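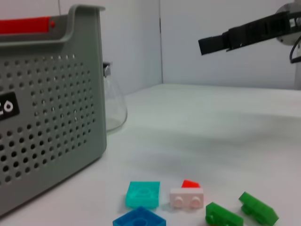 Gray plastic storage basket with small round holes in the side.

Sorting out the kitchen cabinets
By Siv Tveit, February 23, 2020

Start with one cabinet and finish it before you open the next. Take everything out, wipe the shelf with warm water and a drop of dish soap, and let it dry with the door open for 30 minutes.

Measure the inside before you buy any baskets. Mine are 14 inches wide at the door but narrower at the hinge side, and I had to take two baskets back to the store. Write the sizes on a card and keep it in your wallet.

Baskets with holes suit onions and potatoes, which need air. Keep the two apart, or the potatoes will sprout early. Flour and sugar go in jars with tight lids.
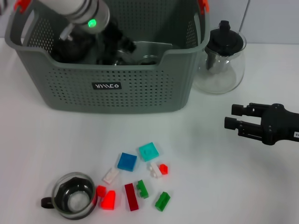
Heavy things belong on the lowest shelf. Glass should go in last and come out first, and a folded dish towel between pieces stops them from knocking together.

For sticky shelves, mix baking soda with a little water, spread it on, leave it for 19 minutes while you do something else, then rinse. Don't use this on bare aluminum.

Plastic baskets can be washed in the sink. An old toothbrush gets into the holes. Stand them on end to drain.

I go through the spices again in June and throw out whatever has lost its smell.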